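January 3, 2026

So my New Year's resolution was to stop leaving dishes "to soak" overnight, and I've already blown it, and that's how I ended up spending most of last night reading about robots again. Every January I get this itch to find out whether a machine can take over the boring half of my house yet.

Short answer: nope! Longer answer: kind of, if your chore is small and weird enough.

My friend Taner Saraç thinks I'm too negative. He timed himself clearing the kitchen counter after breakfast and got 133 seconds, which he's very proud of, and he's sure a robot will match it within 2 years. I'd be thrilled with an hour. I'd be at work! Who cares how long it takes if the counter is clear when I walk in?

Speed isn't my worry, it's the stuff. Think about the junk in your sink caddy for a second. A sponge squishes. A scrub brush is all bristles on one side and hard on the other. Clear plastic packaging is see-through and shiny at the same time, and I lose track of that myself in decent light (ask me about the scissors). Dishwashers get away with being dumb because we do the hard part, which is picking up every single thing and putting it where it goes.

Picking one thing out of a pile is pretty much the whole chore, if you ask me. Laundry is that. Toys are that. Unloading groceries is that with eggs.
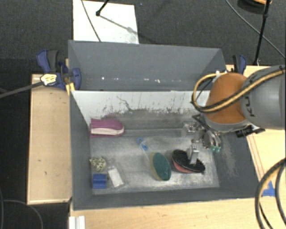

*One arm, one bin, and a sponge I'm pretty sure I own.*

Cyrill Mösli, who used to pack orders for a living, told me over the holidays that he'd take a slow arm over a fast one any day, as long as it didn't drop things. I'm with him. I'd pay 100 bucks a month for slow and careful, and I'd throw in the sock drawer for free.

Anyway, there's a lasagna pan in my sink that isn't going to scrub itself. Next post is the freezer cleanout, I promise.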